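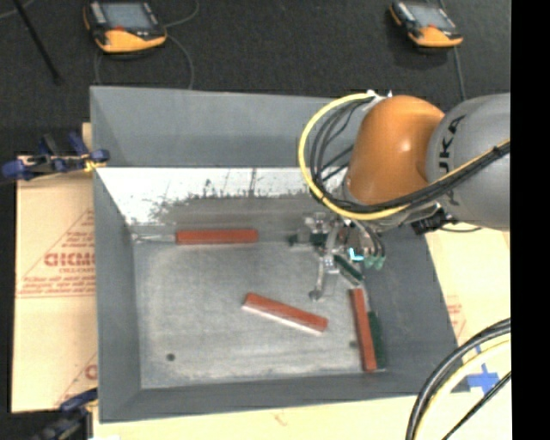

Combien de démonstrations faut-il enregistrer avant de lancer un premier apprentissage ?

Pour une tâche de saisie simple, 25 démonstrations propres suffisent à vérifier la chaîne complète. Le jeu final du module Detudis en compte plus de 600, tous opérateurs confondus.

Module Detudis – Séance 4 : guidage manuel et téléopération

1. Deux modes de démonstration

Guidage manuel (kinesthésique). L'opérateur saisit le bras et le déplace lui-même, la commande étant en compensation de gravité. Les positions articulaires sont relevées directement, sans changement de repère. Inconvénients : les mains de l'opérateur entrent dans le champ de la caméra et les efforts mesurés au poignet peuvent être faussés par ceux qu'il exerce sur l'outil.

Téléopération. L'opérateur commande le bras à distance au moyen d'un périphérique d'entrée. Les images enregistrées sont alors proches de celles dont la politique disposera à l'exécution. La prise en main est plus longue, et le retard de commande doit être mesuré avant chaque campagne.

2. Tâche de référence : saisie d'objets allongés dans un bac

Le bac a des parois évasées. Un objet couché contre la base d'une paroi, ou presque parallèle à celle-ci, réduit le nombre d'approches possibles : l'un des doigts doit passer entre l'objet et la paroi. Un objet placé de biais vers le milieu du fond laisse davantage de liberté. Les deux cas doivent figurer dans le jeu de données.

Points à surveiller pendant l'approche :
– orientation de la pince par rapport au grand axe de l'objet ;
– distance entre le bout des doigts et le fond du bac ;
– boucle de câbles du bras, qui limite la rotation du poignet ;
– reflets sur les surfaces métalliques, gênants pour l'estimation de profondeur.

3. Protocole d'enregistrement

Ramener le bras en position de départ. Vérifier la fixation du bac. Démarrer l'enregistrement avant tout mouvement. Approcher, marquer un arrêt de 2 secondes au-dessus de l'objet, descendre, fermer la pince, remonter. Arrêter l'enregistrement une fois le bras immobile.

Une démonstration comportant une hésitation est conservée si la saisie aboutit – elle reçoit l'étiquette « reprise ». Les échecs sont stockés à part et ne sont jamais effacés.

4. Travail demandé

Convertir les trajectoires au format Plelel, puis tracer la vitesse de l'outil pour chaque mode de démonstration. Commenter les écarts. Le compte rendu est à déposer sur l'espace Sampaio avant la séance suivante.

4 partages – 2 commentaires

Documents récents
Séance 3 : étalonnage caméra-bras
Séance 2 : repères et changements de base
Fiche pratique : export des données avec Badgate
Calendrier des séances de septembre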